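The Wolde build: fruit, a drawer and a lot of cable

Members' gallery, Flalwood Shared Workshop
Posted Sat 12 February by Ilik

Wolde is the full-size humanoid we've been putting together since May in the back room at Flalwood, and we finally have enough going on to fill a page! The current job sounds so simple: take a piece of fruit off the desk, put it in the drawer of the little white cabinet, push the drawer shut. I have never thought so hard about a drawer in my life, and I'm loving it.

Two arms, two legs, silver shells over dark joints, and all the cabling still on the outside while we keep changing our minds. The apple is the day's target. I cut 262 cable ties off the old harness before we rerouted it (yes, I kept them in a jar), and the routing over the shoulder is already the third version.

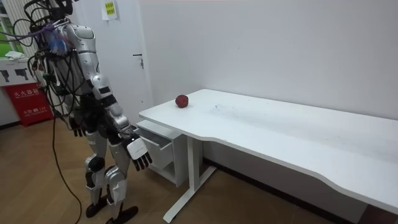 Tõnu Rebane wrote in to ask if we plan to bring the cables inside the shells, and warned that on his own build the elbow run wore through long before the shoulder did. He'd leave slack at every joint and sleeve the whole thing first.

Good advice, and we've ordered sleeve for both arms. The elbows get it first.

On to the drawer. We do a lot of runs with it already pulled out, so that the placing part can be worked on by itself. A strawberry is my favorite thing to practice with, a really different problem from an apple: small, bumpy and so easy to squash. The knob is a story of its own, small and round and centered low on the front, with very little for a finger to get behind.

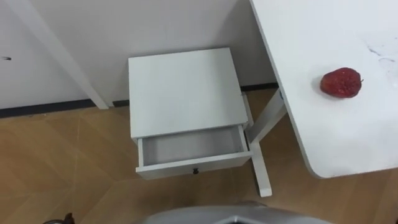
The grip code came next. Our first version closed the fingers at one speed all the way, fine for a block of foam and terrible for anything you'd want to eat. Now the hand slows down over the last bit of travel and stops when the motor current climbs. We log every attempt, and the log passed 4000 lines this week, most of them from evenings when we only meant to stay for one more try.

Reaching from the desk across to the cabinet is the part I'd watch all day. The arm has to clear the rounded corner of the tabletop, swing over and come down above an open drawer without clipping the front panel. Cornovano, our planner, picks the path. It used to take the long way around, and I cheered out loud the first time it didn't. 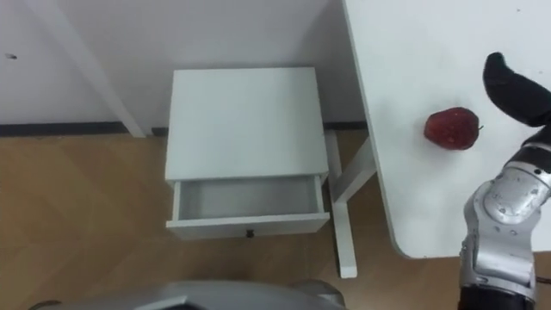
Have you tried starting with the drawer only half open, asks Cableduck. Ours did great with a wide target and then fell apart as soon as the gap got narrow, so I'd mix the openings from day one.

We haven't, and it's going on the board for the next session. I'd like 50 runs at each opening before we touch the closing step. Cornovano's settings file is on the shared drive if you want to try it on your own arm, and please tell me what you change!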